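FOR IMMEDIATE RELEASE

Luvlow adds a roll-up tool pouch to its bench repair line

PRATEN – Luvlow, a maker of storage for small tools, will start selling a roll-up pouch for bench repair work in September. The Luvlow Bench Roll is a black fabric roll with orange edging and rows of narrow upright pockets. It is meant for people who fix phones, game controllers, watches and eyeglasses at a desk or kitchen table and want their tools in one place when the work is done.

The roll opens flat, so the pockets can be reached while it lies next to the job. It comes without tools. Most people who take up small repairs already own a driver handle, a set of bits and a few pairs of tweezers, and the company did not want to sell them a second set.
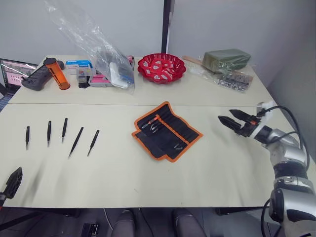 The Luvlow Bench Roll, open on the table beside five black tweezers.

Luvlow began work on the roll after hearing from customers of its hard cases. Many liked the cases but said they took up too much drawer space, and that the molded slots fit only the tools they were molded for. A case made for one brand of tweezers would not close over another. Fabric pockets take a wider range of sizes, and a pocket that is not needed for one job can be used for something else on the next.

The company made six trial versions before settling on the final layout. Early ones had a flap that closed over the pockets. Testers found that the flap got in the way and tended to end up folded under the roll, so it was dropped. The pockets on the final version are sewn closer together than on the first samples.

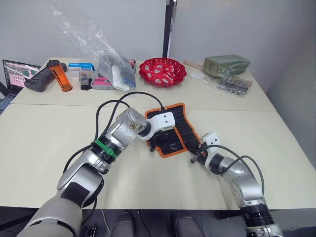

Testing was done with the help of Vutex, a repair shop and parts supplier in Praten that also runs evening classes. Students there used the trial rolls for three months and packed them away at the end of each class. Their comments led to two changes: stronger stitching at the base of the pockets and a color on the binding that is easy to find on a crowded bench.

Vutex will keep a stock of the rolls for its classes and will sell them over the counter from the day they are released.
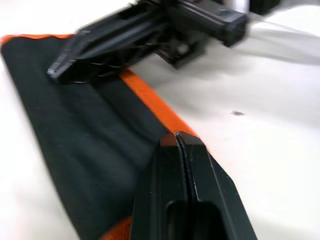
Care is simple. Take out all tools, shake out loose screws and wipe the fabric with a damp cloth. Let it dry flat before putting anything metal back in. A roll that has been stored closed may not lie perfectly smooth when it is first opened. Shallow folds and a crease running the length of the dark cloth do not affect its use, and the orange binding can be pressed down by hand where it curls over at a corner. The roll should not be ironed or put in a dryer.

Luvlow suggests putting fine-tipped tweezers in last, with the points down, and keeping small bits together in the upper loops where they can be seen. Blades should be covered before the roll is closed.

The first batch will be sewn at the company's workshop in Ham, where it also makes its zip cases and parts bags. Around 128 rolls will be set aside for repair classes and school workshops, which can order them at a lower price – details are available from the sales office. Regular orders will ship from Ham within six working days.

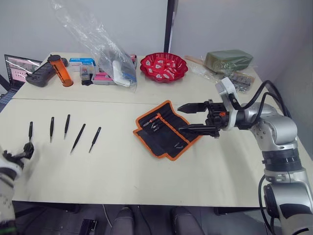 Bits in the upper part of the roll, with the tweezers laid out to the left.

About Luvlow
Luvlow makes cases, pouches and parts bags for people who work with small tools. Its products are sold online and through repair shops.

Press contact
Luvlow Press Office, Ham
Product samples and larger pictures are available on request.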